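August, after supper

Packing day for the plushies!! I have been putting this off since we signed for the new place and now that I've started I can't believe how much fun it is. Kirsty Greenwood gave me one of her big cardboard boxes from the shop (Busar, the strong kind, she swears by them) and I set it on the bed and just started pulling things off the shelves. Half of them I'd forgotten. The little Turkance bear with the mended ear! I bought him at the spring swap when I had exactly enough left for a bus ticket and then walked home because of him. Worth it.

I did the list first, in the green notebook, because last move I lost track and spent a week convinced the gray rabbit was gone. 59 in total. I would have guessed 40. Kirsty laughed so hard on the phone when I told her, then admitted she has never dared to count hers.

The shelf is going too, and the Naylor lamp, and the desk if it fits down the stairs. It's 600 miles, so whatever doesn't go in the van doesn't go. I keep saying that out loud to make it sink in. The Revau cabinet I'm leaving for the next tenant, it was always crooked and I always loved it anyway, but the door has opinions and I'm not carrying it down two flights.

Rules I made for myself: tags stay on if they're still on. Anything with long hair or spiky hair goes in near the top so it doesn't get squashed flat. Bears can go at the bottom, bears don't mind. No tape until I've slept on it, because I always want one of them back out for the last night.
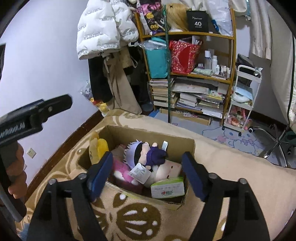
Before bed

Went back in to look at the box again, couldn't help it. The one with the lavender hair and the blindfold is lying right across the top like he owns the place, and I love the pink one with the white patches underneath him. Such good colors all together! I might do the new shelf by color this time, yellows at one end, then the pinks, then all the purple. I've never had a shelf long enough to try it.

The shelf fund is at 1,636 in the jar and the account together, and I want a proper long one with glass doors, so no dust. Kirsty says to wait for the fall sales. I will try to wait for the fall sales.

Tomorrow: more newspaper, a fat marker, call the van people back, start on the books. And the brown blanket comes with me in the front seat, it's so soft and I'm not letting it go in the van.

Recent entries
The stairs, measured at last
Kirsty's shop and the good boxes
We got the keys!
Spring swap haul
Washing plush by hand, a report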